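How Engineers Test Robot Hands

A robot hand is a tool, and tools have to be tested before they are used for real work. This page explains how a team compares different hands, what they measure, and what the results mean. The tests were run at the Prundik workshop by a small group led by engineer Floarea Bratu.

What is a gripper?

Any part at the end of a robot arm that holds things is called a gripper. The simplest kind has two flat fingers that open and close like a pair of tongs. Another kind uses a suction cup. A third kind has several fingers with joints, much like your own hand. Each joint is a place where the finger can bend.

More joints let a hand do more kinds of jobs. They also mean more parts to control and more parts that can wear out. For this reason a team does not simply pick the hand with the most fingers. It gives every hand the same jobs and writes down what happens.

The hands in the test

The group compared 3 grippers. The Urkero has two flat fingers with rubber pads. The Etim has jointed fingers. The Candavov uses suction.

Why glass is difficult

Pick up a drinking glass and pay attention to your fingers. You squeeze hard enough that the glass does not slip, and you stop before you squeeze too hard. Your skin tells your brain how hard you are pressing, and your brain corrects your grip many times each second.

A robot needs a sensor to do the job of your skin. A sensor is a part that measures something and sends the result to a computer as a number. The computer that reads the numbers and moves the fingers is called the controller. If the controller reacts slowly, the glass can slip before the fingers tighten.

The shape of the glass matters too. A smooth glass gives a finger very little to hold on to. A glass with ribs has small ridges, and a soft fingertip can press into the spaces between them.

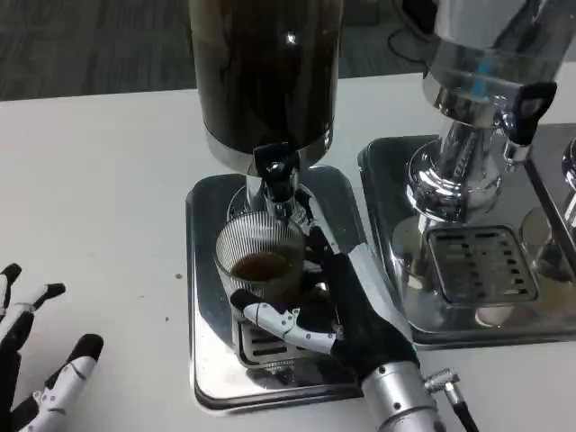

A cup that is being filled adds another problem. Its weight changes during the job. A grip that was strong enough for the empty cup may be too weak a short time later. Ground coffee is light, so the change is small, but the controller still has to deal with it. Water is heavier. The group always tries dry material first and liquid second.

There is also the question of position. The opening of the cup must stay under the spout. If the hand drifts to one side, the grounds land on the table. The arm must hold still while the fingers hold tight, and these are two separate tasks for the controller.

How the test is scored

Each gripper gets 500 tries at every job. A try counts as a pass if the cup is lifted, held in place, and set down upright. It counts as a fail if the cup slips, tips, or breaks. A try may last no longer than 30 seconds. After that the clock stops and the try is a fail, even if the cup is still in the hand.

The same kind of cup is used for all the grippers. The table stays at the same height. The starting point of the arm stays the same as well. This is called a fair test: you change one thing, in this case the gripper, and keep everything else the same.

What the group found

The Urkero was the fastest at picking up boxes and other things with flat sides. With round cups it sometimes let the cup turn between its pads.

The Candavov did well on smooth lids and plates. It had trouble with ribbed glass. Air leaked in through the grooves, and suction does not work when air leaks in.

The Etim was the slowest. It was also the one that dropped the fewest cups, with its fingers wrapped around the side. After 2466 finger movements one of its joints became loose and a screw had to be tightened. That was written down too. A gripper that needs frequent repair costs more to use.

Words to know

Gripper: the part of a robot that holds things.
Joint: a place where a finger or arm can bend.
Sensor: a part that measures something, such as pressure.
Controller: the computer that reads the sensors and moves the robot.
Fair test: a test in which only one thing is changed.

Try it yourself

Put on a pair of thick winter gloves. Lift a plastic cup, hold it still while a friend pours in dry rice, and set it down again. Now do it without the gloves. Write down how many times you spilled each way.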